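Teleoperated demonstration

Teleoperated demonstration is a way of teaching a robot a task by having a person drive it from a distance. The operator moves a pair of control arms, and the robot's own arms copy the motion while joint positions and video are recorded. It differs from hand guiding, where the person holds the robot and moves it directly.

A simple task may need 100 recordings, a harder one 800 or more. The Corkthorpe set, used to teach cable sorting, holds 3,878.
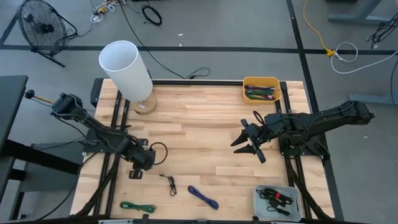 Cables are a common subject because they bend and tangle – a grip that works once may fail the next time. Operators usually discard recordings with long pauses.

See also: Hand guiding, Zamani method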